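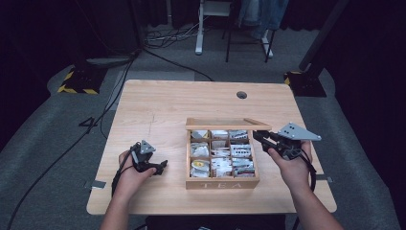 Share (20) | Comments (4) | Print | E-mail

Open Day at Hadari

By Settimio Cocco

Doors at nine, badge, coffee, straight past the curtains. Cables everywhere – watch your feet. First stop is the tea box. Nine compartments, a hinged lid, and a person working it with a gripper in each hand.

"Try it," says Espinoza, who runs the station. I try it. Harder than it looks. My left hand wants to pinch, the gripper wants to come in flat. Two tea bags on the carpet, one back in the wrong slot.

The team wants 200 good runs of this task before Febuary. They have 124. Lids are the worst, Espinoza says, then anything in a paper wrapper.

Next door, the Jandine arm on its lunch break – theirs, not mine. Back at two for the Lalletti demo. Standing room only, and alot of questions about price.

Last updated: 2025-09-29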